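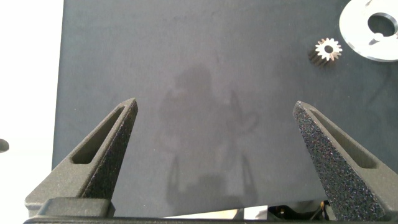
Cell 2 setup and care: gear and plate handling
Course handout, week 4
Instructor: Hoi-yan Liao
Celtport Technical, automation lab

Read before your lab slot. Bring a printed copy, since tablets stay outside the fence.

1. What the cell does

The arm picks small spur gears and flat metal discs off the dark work board and moves them to the Futar fixture on the far side. The discs have a large center hole with a keyway, and the fixture only accepts them with the keyway facing the locating pin. The gears have no preferred orientation in this exercise. We use a two-finger gripper with slotted, angled fingers and a small camera at the wrist. The camera looks out past both fingers, so the fingertips are always in view when the arm is over the board.

The board is dark and matte on purpose. Bright metal stands out against it and the vision program can find an edge with a plain threshold. The white area beside the board comes out overexposed at our settings and is masked in the program. Do not try to fix it by lowering the exposure. Last year a group did, and then the board and the fingers were the same black.

2. Before power on

Walk around the cell once. Check that the air line is seated and that the cable at the wrist has slack with the arm in the home position. Turn the wrist joint by jogging it at low speed, both directions, and watch the cable the whole time. If it pulls tight, stop and call me over. Re-routing it takes a few minutes. A torn connector takes the cell out for a week.

Look at the finger mounts. Each finger sits on a block at the gripper base and must be flush with no visible gap. Use the torque driver from drawer 7, already set. Do not use the long hex key.

3. Fingers

Both inner faces have a coarse, speckled surface, and it wears. Smooth patches near the tip mean the parts will start to slide when the arm accelerates. Compare left and right. If one is noticeably smoother, note it in the cell log and swap the pair. Never replace a single finger, even if the other looks fine.

Clean the inner faces with the dry nylon brush, stroking toward the tip. No solvent. Wipe the outer faces with a lint-free cloth.

After a swap, run the program FINGER_CHECK. It closes the gripper on the gauge block, opens it, and repeats 11 times. The closing position should come out the same each time. If it drifts in one direction, the mount screws are not tight. If it jumps around, something is caught in the gripper jaw guide.

4. Teaching the pick point

Place one gear on the board, well away from the edges. Jog the arm above it with the gripper fully open. At this point the arm throws a soft shadow on the board, with the fingers showing as two faint points at one end. The shadow moves with the arm and is the most common cause of a false detection, so teach the photo position with the part outside the shadow. Offset the arm until the gear and any disc are on clear board, then store the position as PHOTO_1.

A disc that is only partly in view will be rejected. The program needs the entire rim. If you have a gear and a disc close together, either move the arm or move the parts, and take the photo again. Leave enough room between parts for one finger to come down without touching the neighbor.

From PHOTO_1, teach the approach height and then the grip height. Set grip force to 400 on the Risberg controller for gears. The discs use their own recipe, number 164, because they are picked by the center hole with the fingers opening outward. Selecting the gear recipe for a disc will close the fingers on nothing and the controller will report a missed part.

5. Shadows and reflections

The light above the cell is diffuse, but a polished disc will still reflect it. A gradient across the face is normal. A hard white spot near the keyway is a problem, as the program may read it as part of the hole. Rotate the disc a little and try again before you change any settings.

Smudges on the board are usually harmless. Wipe it down at the end of each slot anyway, with a damp cloth and then a dry one.

6. Log entries

Write down the finger pair number, the FINGER_CHECK result, the stored PHOTO_1 coordinates, and anything you changed. "OK" is not an entry. If you found the cell in a bad state, write that too.

Reading for next time: Chang controller manual, the chapter on tool frames. The written setup report is due Wed 7 October at the start of lab. One report per pair, both names on the front page.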